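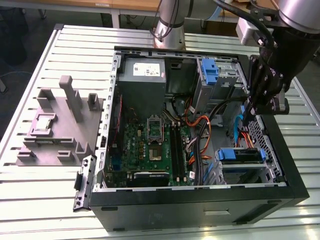
Week 6 handout: Perception and control for PC disassembly and assembly

Read this before the lab. Bring the Favitz config file from last week, and check that it still loads. Several of yours didn't.

1. What the papers claim

Most of the reading for this week reports a success rate for "insertion" or "removal" as a single number. Be suspicious of it. Ask what counted as a try, who reset the parts between tries, and whether the part started in the same spot every time. The Drostport report lists 900 runs. Read the appendix and you find that all of them began from a part already held in the gripper, so the grasp was never tested.

2. Fixtures are part of the software

A printed tray with a pocket for the CPU tells the planner where the chip is before any camera is switched on. There is nothing wrong with that, and factories do it all day. But a result obtained with a tray is a result about known poses. If your write-up says "vision-based," say which poses came from vision and which came from a constant in the config file. I will look.

The computer case has no such help. It is put down on a slatted table by hand, and aluminum ribs under bright light make strong parallel edges. Edge-based pose fitting likes them a lot more than it likes a black case. Last April one group had a beautiful fit, tight residual, repeatable, and it was locked onto the table.

3. Cables

Rigid-body planners treat the inside of a case as boxes. Power leads and a SATA cable are not boxes, and the space near the drive bays is where they tend to end up. Common ways out:

— Leave them out of the collision model and go slowly. Works until it doesn't.
— Inflate them to a solid block. Safe, and the planner now reports no path.
— Learn a policy from demonstrations. Ask how many cable layouts were in the training set. Zillbridge used 2.

I have no favorite. Pick one and defend it.

4. Two arms, one clock

With two arms over the same work area, check the timestamps before you blame the planner. A joint state that is 54 ms old is fine for a parked arm and bad for a moving one. The Ham driver stamps messages when they arrive, which hides the delay from you. Log both times.

5. For the lab

Run the CPU pick from the tray, then shift the tray by hand without telling the software and run it again. Write down what the code believed and what the arm did. Then do the same with the case and a drive removal. Stop at the first unexpected contact force and save the log.

Hand in one page. Failed runs go in the table with the others.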